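Prudivum Sorting Package, reviewed 3/27/18

Plurnberg sells Prudivum as software for tidying and packing. We ran it on our own arm at the Zonholm bench.

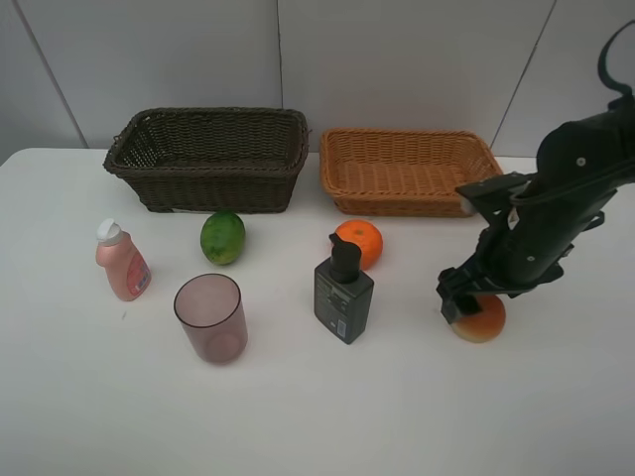 Setup took two hours. The motion planner is conservative and the grip force setting is coarse. With the fingers clamped on a peach-like fruit beside the pump bottle, coarse is a concern.

Clutter handling is the better half of the package.

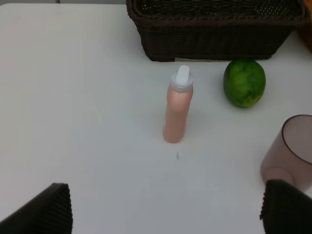 Calibration has to be redone after every restart. Spacing matters more than the manual admits, and a translucent mauve cup just to the right of a bottle and a lime is a fair test of it.

Logs export as plain text, capped at 1,023 lines.
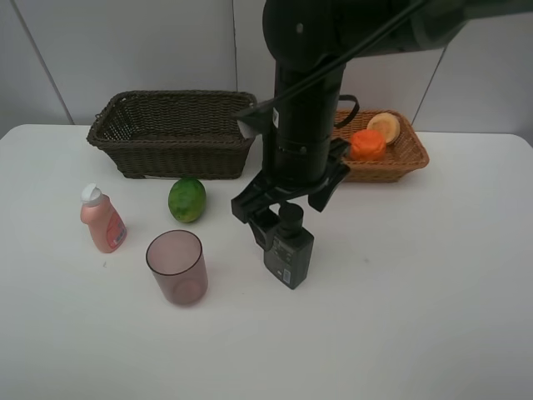
Verdict

Usable for light packing under supervision. Kitchen duty is further off, and round items are the reason I would wait for the June release.

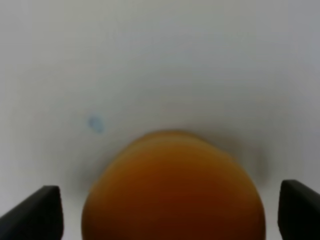
Mösli replies that four test items prove little and that a shop floor would want 1,000 cycles before trusting any of it.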